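Balik bedroom set — README

Notes and pictures on bedroom tidying: beds, baskets, pillows, soft toys. Put together for the Balik home-organizing pages, now kept here so people stop asking for it by email.

Maintained by Jayanthi Pinto. Labels by Rutilio Tlapale. Older notes from Rochelle Rakena, mostly left as she wrote them.

What's in it

One folder per room. 4 rooms right now: Hunia, Nava, Cledska, and the small one we never named (folder is called "small"). Each has pictures, a labels file and a notes file. Read the notes file first, there's stuff in it that didn't fit the columns.

Columns in the labels file

item — everyday word, lower case. "pillow", "basket", "plush toy"
place — bed, floor, shelf, in basket, other
state — made / unmade for beds, folded / not folded for bedding, blank for toys
color — main color only, second color goes in notes
who — initials of whoever labeled it

Leave a cell blank if you can't tell. Don't write "n/a", the sort script chokes on it.

Toys in baskets

Toys get one row each even when they're piled together. The basket gets its own row too, with place set to whatever it's standing on. So a basket on a bed is "bed" and the toys are "in basket", never "bed". We went back and forth on this and had to redo 18 rows in Nava, please don't change it again.
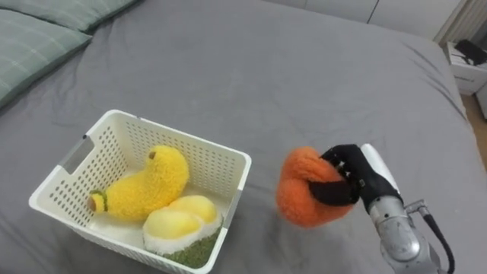 Nava, April

White plastic basket on the gray fitted sheet, two plush toys inside. Labeled as basket / bed, plush toy / in basket, plush toy / in basket. The yellow one went back and forth between banana and corn — Rutilio says banana, Marisol Beltrán says corn, the label is just "plush toy" with color yellow and both guesses in notes. Same deal for the lumpy pale one on the dark green base. Could be a durian, could be some peeled citrus. Color is pale yellow, green in notes. Pillows are sage green, color column says green. The faint plaid doesn't get its own value, put it in notes if you care.

Sheets: small wrinkles don't make a bed unmade. Use "unmade" when the sheet is off a corner or bunched up. Crescencio Bautista did the first pass on Cledska with a stricter rule and 3 of those beds probly need to be switched back.

Known problems

"Basket" and "bin" are both used in Hunia. Same thing, should all be basket.
Blankets and throws not separated.
The small room has 8 rows with no initials. If they're yours, say so.
Gray and light blue bedding gets mixed up a lot under lamp light, check against the notes before you fix anything.

To do

Merge the two spellings of gray (gray wins).
Shelf rows for Cledska.
Write up the closet rules, Marisol has a draft somewere.

Corrections go to Jayanthi. Send the folder name and the row, and the old value along with the new one.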